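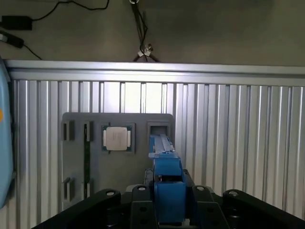
Wednesday, March 19, 2025
Notebook entry, Tendau cell, processor transfer task
Entered by: Dayana Aguirre

Purpose of session: to record remote-control demonstrations of the processor transfer. The operator is to lift the processor from the square holder near the middle of the board, carry it to the empty socket at the right, seat it, and withdraw. The memory module is not part of this task and is to remain upright in its brackets throughout.

Setup. The board was checked for play before the first run and none was found. Fingers were wiped down and the jaw opening was set from the controller. Arm speed was limited to 24 percent of maximum for all runs. The operator worked from the wrist view only, as agreed with the Pravex group, so that the demonstrations contain no corrections made from information the policy will not have.

Start position. Each run begins with the fingertips just below the empty socket, jaws nearly closed. The operator then moves left to the processor. This differs from the previous session, in which the arm started over the processor and the approach was hardly represented in the data.

Runs. A total of 90 demonstrations were recorded, bringing the set to 434. Of today's runs, 5 are marked for exclusion. In three the processor was released before it was level and came to rest on the socket border. In one the operator paused for a long interval at the grasp. The last was stopped by the force limit during seating.

Observations.

The heat spreader reflects strongly when the overhead light is on, and the operator reported difficulty judging the near edge of the processor at the moment of closing. Dimming the light helped the grasp but made the inside of the socket harder to read. The light was returned to its normal setting after run 12 and left there. Runs 1 to 12 are tagged accordingly.

Seating is more reliable when the processor is brought in slightly high and lowered straight down. Sliding it in from the left catches the raised border. New operators should be shown the vertical approach before they record anything.

There is a small delay between the hand controller and the wrist. It is noticeable only in rotation. I have asked Grakus support whether the filter on that axis can be shortened.

Open items.
Replay ten of the accepted runs without the operator and note the final position of the processor in each.
Confirm the force limit used on the stopped run. The log and the panel do not agree.
Write the exclusion tags into the index before the set is copied to Pravex.
Memory module task to be scheduled separately. The two empty brackets at the left of the board will be the target.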